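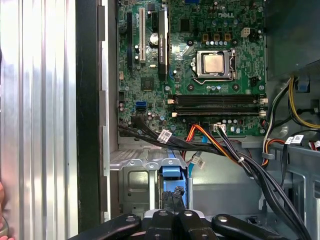 *Lid off, cooler off: a Dell tower on the bench at Sayce.*

Jamila Samarakoon has a rule about old office computers. She won't hear them called junk until she has seen the inside.

"People judge by the case," she says. "The case has had coffee on it since the day it was bought. Of course it looks terrible."

She has run the bench at Sayce since May, when Harsh Sengar, who had it before her, moved over to sales and took the good chair with him. Her predecessor left a screwdriver set with two screwdrivers in it and a stack of 207 towers from an office clearance. She speaks of the towers more fondly.

What does she look at first? "The processor, and whether somebody has been at it with a butter knife. Then the memory slots. Those are usually empty by the time a machine gets to me. Memory is small and it fits in a pocket. I don't accuse anyone."

The coin-cell battery she replaces without discussion. "You can test it, sure. You can also spend your afternoon testing a battery."

She is less brisk on the subject of cables. A tower, in her view, is a tidy box that someone has filled with spaghetti, and she blames the drive bays. I suggest that the different colors must help. She gives me a long look.

"Red, blue, it's all the same cable. Somebody had a bag of red ones."

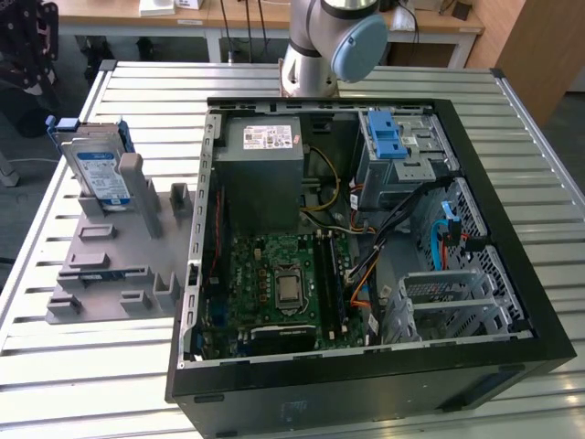 *The tower on its side on the slatted table, with two hard drives standing in the fixture next to it.*

Drives get a spot of their own, upright, where she can get at the labels. Before that they lived in a cookie tin. "Lovely tin. Terrible system. You pick up a drive, you put it down, you've forgotten which one it was. Now they stand up like toast."

Does she ever lose patience with a machine? Once, she says, with a tower that swallowed a screw and rattled for over 200 miles in the back of her car. She still has it. It runs the label printer.

And at home?

"A laptop," she says. "Sealed shut. I don't want to know."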